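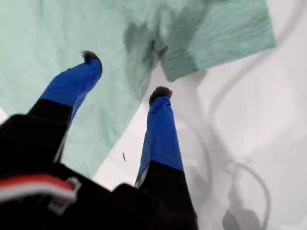 Acta de la reunión sobre el kit Nelska

Fecha: 1 de noviembre de 2020
Lugar: taller Gumede, sala grande
Asistentes: Eino Tikkanen, Miłosz Kołodziej, la gente de confección y yo, que esta vez he tomado notas (a mano, así que si a alguien le falta una frase gloriosa, que me escriba y la meto).

1. Acta anterior

Aprobada sin cambios. Bueno, con uno: Eino pide que se corrija el nombre del proveedor, que yo había puesto con dos erres. Es Cakar. Corregido.

2. Qué nos ofrecen

Recordé por encima la propuesta para los que no habían leído el correo, que eran más de los que confesaron. Cakar nos vende el kit Nelska de dos brazos por 4.000 euros, con las piezas impresas, los servos, las cámaras de muñeca y acceso a su programa de manejo. El montaje lo hacemos nosotros. La alternativa es el servicio de Jinton, que alquila un equipo parecido por meses, ya montado, y se encarga de las reparaciones. Jinton no ha mandado precio definitivo todavía, solo un «os haremos algo bueno» que me da bastante mala espina.

La pregunta de hoy era si el kit nos vale para preparar camisetas antes del doblado, que es lo que más espalda nos cuesta. Nada de coser ni de planchar, eso que quede escrito.

3. Pinzas y tela

Aquí nos liamos a hablar todos a la vez, y con razón, ¡era lo interesante! Las pinzas llevan los dedos recubiertos de azul, con la puntita gris asomando, y lo que queremos es que cojan el borde de la tela y solo el borde. Con punto fino la cosa es delicada: si el dedo entra demasiado, se lleva un pellizco de tela y luego hay que volver a estirar. Yo dije que a mí me gusta cómo queda la tela entre las dos puntas, y que con un género verde clarito como el de la camiseta las arrugas se ven enseguida, cosa que ayuda a juzgar. Las puntas se venden sueltas en bolsas de 50, y el folleto no dice cada cuánto hay que cambiarlas. 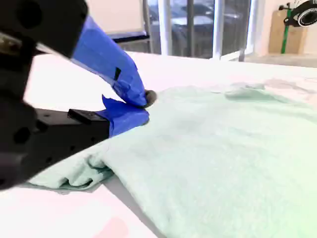
Miłosz Kołodziej no lo veía tan claro, y pidió que constara: según él, coger un borde una vez lo hace cualquiera, y lo que hay que saber es cuántas veces seguidas lo hace sin que alguien tenga que meter la mano. Propuso una tanda de 40 agarres por tipo de tela, apuntando cada fallo, y que hasta entonces no se hable de dinero. También le preocupa el recubrimiento de los dedos – quiere saber si aguanta el roce o si acabaremos rehaciéndolo cada dos por tres.

Le contesté que la tanda me parece muy bien, pero que no hablar de dinero es imposible teniendo a Eino en la sala. Risas. Eino, también risas, pero menos.

Acordamos hacer la tanda con tres telas: punto de algodón, felpa y la popelina de los uniformes. El algodón primero.

4. Trabajo con los dos brazos

A mí lo que me convence del kit es precisamente que sean dos. Una prenda con mangas pide que la sujetes por los dos lados, lo sabe cualquiera que haya doblado ropa en una cama demasiado pequeña, y tener un brazo a cada lado de la mesa, cada uno con su manga, se parece mucho a como lo hacemos nosotras. Eino preguntó si no bastaría con uno y un peso encima de la tela. Se puede probar, claro, pero entonces el peso hay que moverlo, y volvemos a estar de pie junto a la mesa. 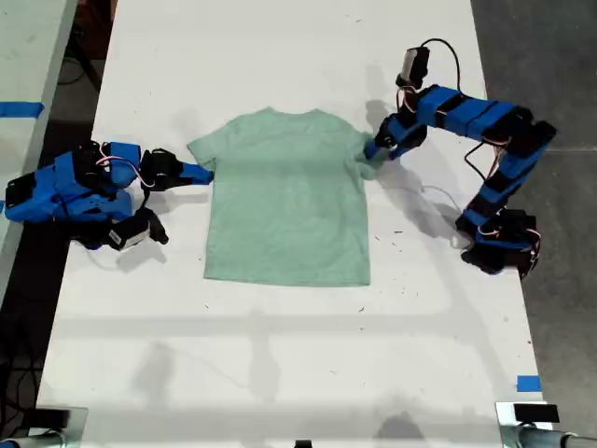 Sobre el espacio, el kit pide una mesa larga y despejada, y la nuestra buena está ahora llena de patrones. Me comprometí a vaciarla (sí, yo, ya lo sé, lo dije también en mayo). Los cables de los servos van por fuera de los brazos y en confección preguntan si no se enganchará la ropa con ellos. Buena pregunta, y no tenía respuesta. Se la paso a Cakar junto con lo de las puntas.

Eino quiere además el manual impreso. Son 56 páginas, de momento solo en inglés, y se ofreció a traducir la parte de calibración si alguien le quita de encima el inventario. Silencio general, queda pendiente.

5. Compra o alquiler

No se votó. Eino se inclina por Jinton, por las reparaciones. Miłosz no se inclina por nada hasta tener la tanda. Yo compraría el kit: si se rompe una pieza impresa prefiero volver a sacarla aquí que esperar a un técnico, y de paso aprendemos cómo va por dentro, que buena falta nos hace.

6. Tareas

Miłosz: hoja para apuntar los agarres, con una columna para el tipo de fallo.
Eino: reclamar a Jinton un precio por escrito, con las reparaciones detalladas.
Confección: apartar retales de las tres telas, planchados y sin planchar.
Yo: preguntas a Cakar (cables, puntas, recubrimiento) y la dichosa mesa.

7. Ruegos y preguntas

Piden que la próxima reunión empiece con café y no acabe con él. Apuntado. La fecha la mando por correo cuando tengamos los resultados del algodón.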